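Home | Talks | Slides and notes | Contact
Filed under: Bench kits and small automation
Monday, February 25, 2019

Speaker notes: Plonus two-arm kit, trial at Billberg

Slide 1. Say who we are and keep it short. Billberg had the kit on trial, we paid for carriage both ways, and Plonus has not seen these notes.

Slide 2. What is in the order. Two arms, rail, base plates, control boards, cabling, one printed manual. The enclosure is a separate line on the quote -- point this out, people miss it. Motura sells a similar kit with the walls included but we have not tested it.

Slide 3. Setting up. Fix the rail first, then the base plates, then the arms. The manual has the last two the other way round. Cable slack at the elbow needs checking at full reach before power goes on. Allow a full day for the first build.

Slide 4. Test method. One task only: cloth, picked up from both sides and folded. 200 runs, same cloth, same start position. A run counts as failed if either gripper loses its edge or if an operator steps in.

Slide 5. Results. 193 passed. Of the seven that failed, 4 were lost grip on the left, 2 were lost grip on the right and the other was an operator stop. Read these out slowly. Do not turn them into a percentage, the sample is one cloth.

Slide 6. The working area. Leave this up while taking the first questions.
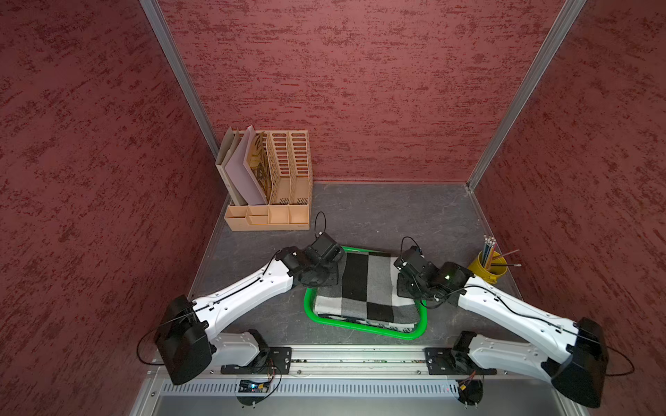

Grip force is set in software and applies to both arms. It cannot be set for each side, and we asked. Plonus says separate values are planned for the April release. Until then we would not use the kit for anything thinner than a tea towel.

Slide 7. Support. Email only. Replies were clear but slow. Spares come through Cuevas, who hold servos and cables in stock but not base plates.

Slide 8. Verdict. Fit for teaching and for bench trials. Not fit for unattended work. If asked about price, refer to the handout -- the quote we had has expired.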